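Project Diary – Perception and Control, Tundia Program
January, entry 14

The morning was given to the time alignment fault in Jamovus, our replay and labeling tool. In paired recordings, the left and right streams had been drifting apart over the length of a session, and the planner was receiving hand poses that did not belong to the same moment. Armelle Mallet traced the fault to the import step, which rounded each timestamp before the two streams were merged. The correction was entered at 9:40 and the full bedroom set was queued for processing again.
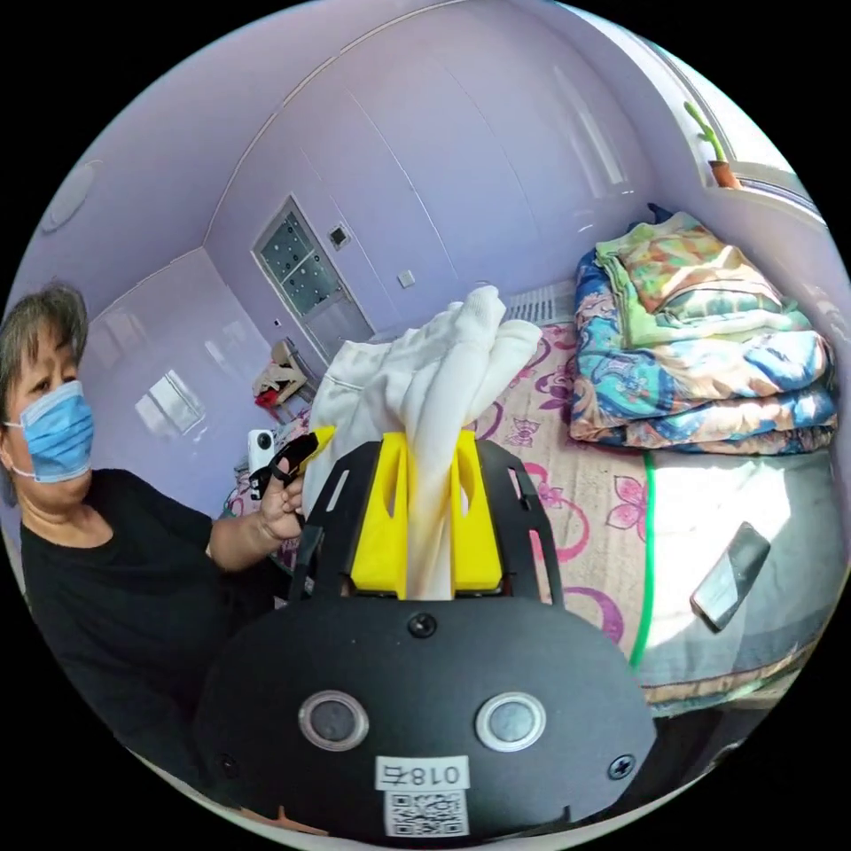
Cloth remains the most difficult category for the perception module. The segmentation model labels a bunched towel with reasonable confidence while it lies flat, and loses it once it is lifted and the folds change. Of the 32 clips reviewed today, 14 required correction by hand. Patterned bedding accounts for most of the errors. The model tends to treat a large printed flower as the edge of an object, and the grasp proposal then lands on the print. Rosine Collet has asked that plain and patterned bedding be reported separately from now on, and the summary script has been changed accordingly.

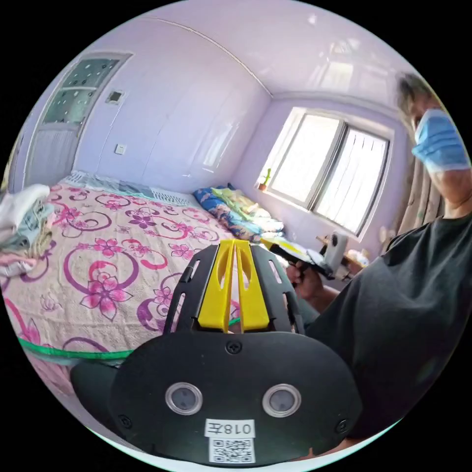
Bedroom set, paired recording. Yellow fingers toward the bedspread, second gripper at right.

Pose tracking was reviewed after lunch. Strong daylight from a window still reduces the number of usable features on that side of the view, and pale, glossy walls offer few in exchange. The Marras tracker recovered in all but 3 clips. In those it reported a sudden jump in position and the controller replayed the jump as a real motion, with the simulated arm swinging wide of the bed. A velocity check has been added ahead of the controller. It rejects the frame and holds the last accepted pose – a modest measure, to be revisited when the tracker itself is updated.

Ms. Collet raised the question of whether reflections on the walls should be masked before tracking. I am inclined to wait. The mask would have to be drawn for each room, and the Drumton rooms have not yet been processed at all.
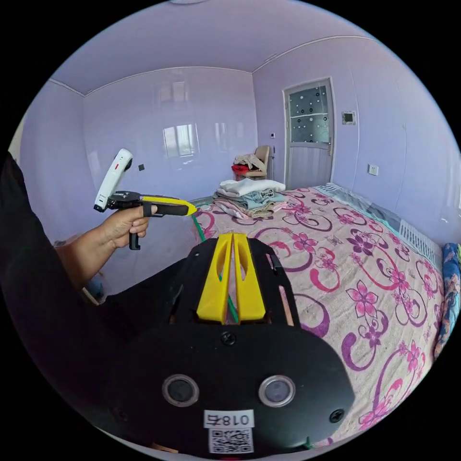
Open items

Confirm the timestamp correction against 2 older sessions before the branch is merged (Mallet).
Repeat the cloth review with the separate bedding categories (Collet).
Write a test for the velocity check using the rejected clips. I have taken this one.
The overnight run started at 6:15 p.m. Disk space on the second server is low and should be looked at first thing in the morning.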